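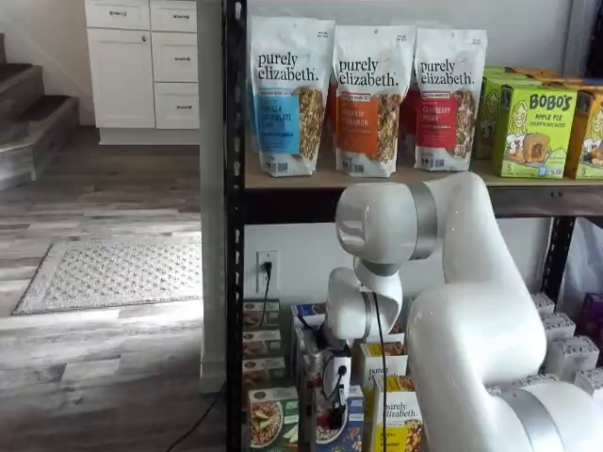

The Shelf Shift

At 5:40 on a Tuesday morning, the replenishment list at the Dedesero store in Brundville prints on a single sheet. Two years ago it ran to four. The difference is the work that has moved to the arm, and the people who used to do that work have strong and not entirely matching opinions about it.

Dedesero sells packaged groceries through small unattended shops: office lobbies, apartment buildings, a hospital annex. Each shop is a few shelving units, a payment terminal and a door lock. The company carries 489 product lines, most of them breakfast foods and snacks, and its margins depend on how many hours of human labor each shelf absorbs in a week. Facing, the job of pulling stock forward and squaring it to the shelf edge, used to take the largest share of those hours. It is dull work and it is never finished.

The arm was brought in to do the facing. Picking and restocking came later, and both are still only partly automated.

Genji Kinoshita runs operations for the Brundville stores. He came from a packaging plant and talks about shelves the way line engineers talk about conveyors. "A shelf is a buffer with a bad exit," he says. "Customers take from the front, put things back in the wrong slot, and knock over whatever is beside it. You want to restore the buffer often, in small corrections. People can't be paid to do small corrections at three in the morning."

The difficulty lies in the packaging. A rigid carton is easy. It has flat faces and known edges, and a gripper can close on it with a wide tolerance. A stand-up pouch is another matter. Granola settles toward the bottom, the top third folds over, and the film is slick. Grip it too low and the contents shift; grip it too high and the pouch creases, after which no customer will buy it. The clear windows on many granola bags add a further problem, as the vision system has trouble finding an edge on transparent film with irregular clusters behind it.

Hongmei Su spent most of last winter on pouches. She was a shelf stocker for six years before Dedesero moved her to what the company calls handling support. Her job is to decide how each product should be held, write it down in a form the control software accepts, and test it until the failure rate falls under 3 per 600 picks. Products that don't meet the limit stay on the manual list.

"I knew most of it already, in my hands," she says. "You pinch a pouch at the shoulder and you let the weight hang. I had never had to say where the shoulder is."

Her notes run to a page per product. They specify approach angle, finger opening, closing force, lift speed and a release height above the shelf board. Some of them contain remarks that the software ignores and her coworkers don't, such as which boxes arrive with weak glue on the end flaps.

Pay for handling support is higher than for stocking, by one grade. The hours are also different. Stockers worked early shifts and were finished by one in the afternoon. Support staff cover a rotating schedule that includes evenings, when the arm is most often in use. Su says the raise was worth it for her. Daichi Kubo, who stocked the same route and declined the move, says it would not have been for him; he has two children in school and picks them up himself.

Kubo now handles exceptions. When the arm stops, the system sends a code and a still image to his phone, and he drives out. Typical causes are a fallen box behind the front row, a cable snagged on a shelf bracket, or a product nobody has entered. He dislikes the codes.

"It says E-14, obstruction. I get there and it's a bag leaning two inches to the left. I fix it in four seconds and I've driven twenty minutes."

Kinoshita concedes the point. Drive time has become the largest item in the labor budget for the outlying stores, and it did not exist as a category before. A remote recovery mode, in which Kubo could nudge the arm from a desk, is being tested at the Irdale site. Kubo has tried it. He found the depth hard to judge and pushed a carton of bars off the back of the shelf.

The layout of the shops has changed too, in ways a customer might not notice. Shelf boards are spaced further apart to leave room for the wrist and gripper. Rows are shallower. Akihiko Kobori, the company's store planner, estimates that each unit lost one row in five to clearance. He recovered part of that by placing flat cartons low and pouches high, where the arm can come at them from in front without bending around the board above. Power outlets had to be kept reachable, and cables had to be routed so that the arm never crosses them in its normal paths.

"The arm is a guest with long elbows," Kobori says. "You move the furniture."

The hardware is maintained under contract by Tarawneh, a service firm whose technician, Shota Hirose, visits each site monthly. He replaces finger pads every 3000 cycles and checks the gripper cables where they flex at the wrist. Most of the wear he sees is there. He would like Dedesero to keep a spare cable set in every store. Dedesero keeps one set, in Irdale.

Headcount on the Brundville route has gone from nine to seven. No one was laid off; two people left and were not replaced. The remaining stockers cover the manual list, which still includes glass jars, anything chilled and most of the bagged nuts. Su expects to have the nuts off the list by May. The jars she has not started.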